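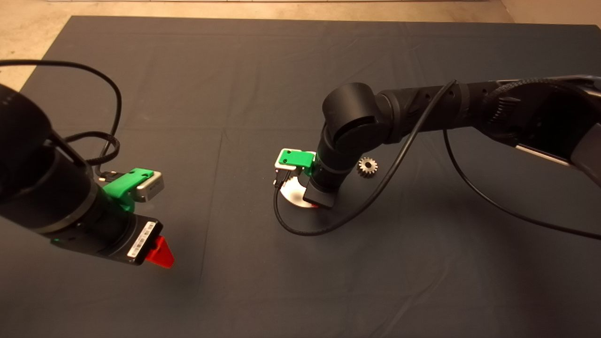
## Kerura Flat-Weave Kitchen Towels, pack of 2

Back in stock. Same cotton as the August run, new hem. We switched to a double-stitched edge after a few came back frayed at the corners — the old ones are still fine, just dont bleach them.

**Quick specs**

- 100% cotton, flat weave, no terry side
- Size: 14 x 27 inches before washing
- Hanging loop on one short end
- Colors: oat, slate, brick. Brick is low

**Shrinkage.** Yes, they shrink. Mostly in the first hot wash, mostly lengthwise. Wash once before use or they'll push water around instead of soaking it up. No fabric softener, ever.

**Care**

Warm wash, tumble low. Iron if you like that sort of thing. Brick goes in alone the first couple times, it bleeds a little.

**Shipping**

Orders in by 10 am go out same day from the Mondasby shop. Later than that, next working day. Flat envelope, fits most mailboxes. Pickup is free, ring the side bell.

**Bulk / restaurants**

We did 400 for the Belay cafe and can do it again, but give us lead time. Ask for Ebise Moges, she handles anything over a case. Custom loops ok, custom colors no. Embroidery goes out to Tresemo and adds a week, sometimes more.

**Returns**

Unwashed, with the paper band, full refund. Washed — only if the hem fails. Send a picture of the hem first please, it saves everbody a trip.

Linen version is coming, no date yet. Price list updated January 8, 2025.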